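Ticket 514 – Swab canister will not stand up in biscuit box
Status: Open (reopened 6 times)
Priority: Low, disputed
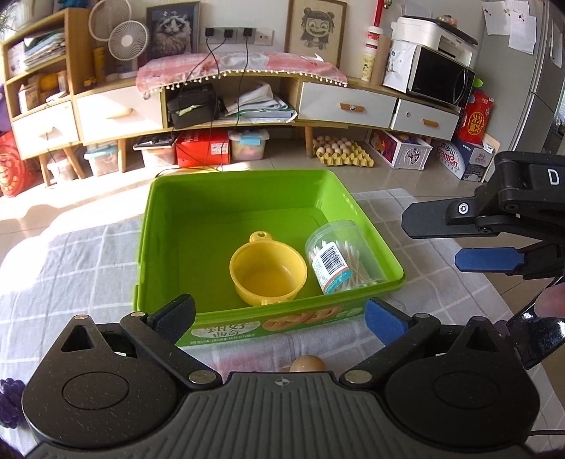 Storage bin ordered from Trinero in May is still on back order, so the bathroom odds and ends are living in a biscuit box until further notice. The box is fine. It is green, it is plastic, and it says COCONUT MILK FLAVOR on the front, which has raised hopes in this household more than once. The fault is with the cotton swabs: put the canister in next to the yellow cup and it ends up leaning on the right wall like it's waiting for a bus.

Tried so far:
– Cup first, then swabs. Leans.
– Swabs first, then cup. Leans the other way.
– Folded washcloth underneath. Stood for one evening.

23 June 2020: Trinero replied and suggested the Hirar divider set. Asked whether it fits a box that used to hold cookies. No answer yet.

Update: Divider set is out of stock too. Workaround is to lay the canister flat and keep the lid on tight. Leaving ticket open – the bin may still come.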